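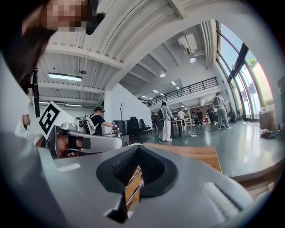 Accueil > Wirnano > Qui sommes-nous

Publié le 16/07/2018 par Hadiza Yusuf
14 partages | 2 commentaires

Wirnano est née d'une conversation entre Babatunde Omoregie et Thibault Picard, qui avaient tous les deux passé des années à programmer des bras articulés ligne par ligne, et qui en avaient assez (le mot employé ce soir-là était un peu plus fort). Babatunde venait de l'emballage, Thibault de l'horlogerie, et ils se plaignaient de la même chose : il fallait des semaines pour expliquer à une machine un geste que n'importe quel apprenti attrape en une matinée, simplement en regardant faire quelqu'un et en essayant à son tour.

Notre métier, depuis, consiste à montrer. Une personne prend une pince dans la main, fait le travail comme elle le ferait d'habitude, recommence, se trompe parfois, reprend, et de tous ces essais nous tirons de quoi apprendre le geste à un robot. Certains clients préfèrent la commande à distance, avec l'opérateur assis à quelques mètres du bras, et nous la pratiquons volontiers pour les pièces lourdes ou les endroits où l'on ne met pas les doigts. Mais notre cœur penche du côté de la pince tenue à la main, il faut bien l'avouer : on y sent la résistance des choses, et nos démonstrateurs s'y habituent vite.

Nous les appelons démonstrateurs, d'ailleurs, et nous tenons beaucoup à ce mot. Il y a parmi eux d'anciens cuisiniers, une relieuse, des étudiants, un monsieur qui réparait des accordéons. C'est Musa Ezeani qui les accueille et qui les forme, avec une patience que toute la maison lui envie. Il commence toujours par leur faire plier un torchon, puis ranger une boîte, et il ne parle de robot que le lendemain.

La salle de travail est un grand plateau ouvert où plusieurs postes tournent en même temps, ce qui fait du monde, du bruit et de bonnes discussions autour de la cafetière ! Nous y avons enregistré l'an dernier, avec Jokau, une série de 948 démonstrations de mise en coffret, et c'est aussi là que se prépare le projet Tanabe, consacré au tri de petite vaisselle. Callum Menzies, qui nous a rejoints depuis Dranddale, relit les essais un par un et nous renvoie ceux où le geste hésite trop. Il en garde quand même quelques-uns, car un robot doit aussi apprendre à se rattraper.

Une tâche simple nous demande à peu près 185 essais avant que le bras s'en sorte convenablement. Pour les tissus souples, comptez davantage, et un peu d'indulgence.

Si vous avez un geste à nous confier, même modeste, écrivez à Hadiza, qui lit tout et répond à tout le monde. Les visites reprennent en août, sur rendez-vous, et les visiteurs qui le souhaitent peuvent essayer une pince avec Musa. Prévoyez des manches qui se retroussent.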